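Skeka Tabletop Cell: Setup and Care

Cells > Tabletop > Skeka

Overview | Setup and care | Spare parts | Downloads

The Skeka is our small-parts cell: a six-axis arm on a pedestal, a three-finger gripper, a wooden work table, and a studded baseplate that gives the arm a place to build. We love this machine. It picks up blocks, sets them down on studs, and does it again all afternoon, and it is small enough that one person can walk all the way around it with a hex key in one hand and a coffee in the other (leave the coffee on the bench, please).

This page covers how the cell goes together, how we like to see it kept, and what to do when a finger stops closing the way it should. If you have the older Berkari pedestal, everything from "Tool stack" down still applies to you.

Table and baseplate

Put the table against the pedestal first and check that it doesn't rock. A tiny wobble in the table shows up as a big miss at the studs. When the table is steady, lay the baseplate down near the middle, leaving a clear strip of wood between the plate and the front edge. That strip is the pick area, and you'll want more of it than you think!

The baseplate doesn't have to be perfectly square to the table. The teach routine touches three corners and works out the angle for itself. What it can't handle is a plate that moves afterward, so press down on all four corners after you've taught it, and if anything shifts, teach it again. It takes less time than hunting for a crooked placement later. 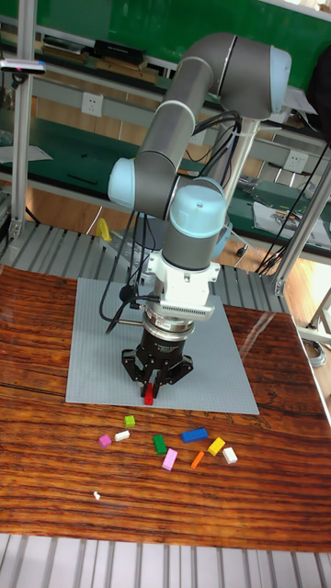 Run the pick check at low speed the first time, with the speed dial at 3 and your hand near the stop button. Let the arm take a block, lift it, and hold over the plate. Look at it from the side. The block should hang straight, with the fingers touching it evenly, and it should stay that way when the arm pauses. A block that leans in the grip will land on the edges of the studs and pop back up, and pushing harder won't fix it. Go back and raise or lower the pick height a hair at a time until it comes up level.

Small cubes are the forgiving ones. Long thin pieces are where the fun starts, and we suggest saving those for after lunch.

Tool stack

From the wrist down, the order is mounting adapter, flange, gripper. The adapter is the part people put on backward, and we don't blame them. Find the alignment pin on the wrist and match it to the slot in the adapter before any screws go in. Start every screw by hand, then snug them in a cross pattern, and only then go around again with the torque driver. The screws we ship are 316 stainless. Please use those and keep the spares in the bag, as hardware-store screws of the same size tend to be a little long and bottom out before they clamp.

The flange sits on the adapter with no gasket and no shim. If you see a gap, something is under it. Take it off, wipe both faces with a dry cloth, and try again.

Cables

Cables are where most service calls start, so give them a few extra minutes. Each one needs enough slack for the wrist to turn fully both ways, with no loop hanging lower than the fingertips. Jog every joint from end to end, slowly, and watch the cables instead of the arm. You're looking for a loop that pulls tight, rubs on a cap, or swings under the gripper. Hook-and-loop straps are good here. Zip ties are fine on the pedestal but should stay off the arm, where they dig in.

If a connector works itself loose during a run, stop the cell and power down before you push it back in. The Krasniqi controller notices a dropped signal right away and will ask for a fresh home cycle. Let it have one.

Fingers

The gripper is our favorite piece of the whole cell, and it asks for very little. Every 100 hours, open the fingers all the way and wipe the tips and joints with a lint-free cloth. Every 2,000 hours, change the fingertip pads, all at once, even if one still looks new. Mixed pads grip unevenly and you'll spend a week blaming the software.
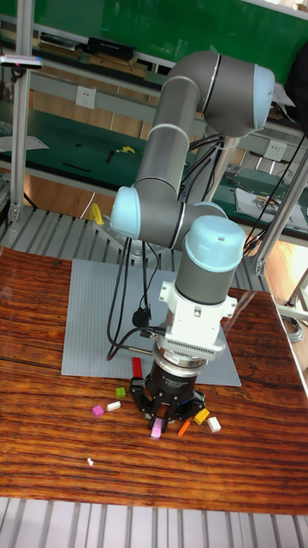
Fingertip height over the table deserves its own check after any pad change. New pads sit a touch lower than worn ones. Bring the gripper down over a block in the pick area, stop, and slide a sheet of printer paper under each tip. The paper should move with a light drag under all of them. If it slides freely under two and sticks under the last, the gripper isn't sitting flat on the flange, so go back up the stack and look for grit.

Table care

Wipe the table with a soft damp cloth and dry it before you start the arm again. Skip polish and wax. A slick top lets blocks skate when a finger brushes them, and the pick positions drift as a result. Brush crumbs and chips out of the studs with a dry paintbrush.

Software

Cells shipped since May come with Plato 3 already loaded, including the new teach screen, which is a real pleasure to use. Save your taught plate position under its own name before updating an older cell. The update keeps tool settings and joint limits but clears unnamed positions.

Common questions from the shop floor

The arm stops over the plate and won't go down. Check that the plate position is active. After a home cycle, Plato asks you to confirm it.

One finger closes late. Clean the joint first. If it still lags, order the finger kit and swap the whole set.

Blocks land one stud off, always in the same direction. The plate has moved. Teach it again.

Spare parts for this cell

Fingertip pad set
Finger kit with pins
Mounting adapter with screws
Flange
Strap pack for arm cables
Studded baseplate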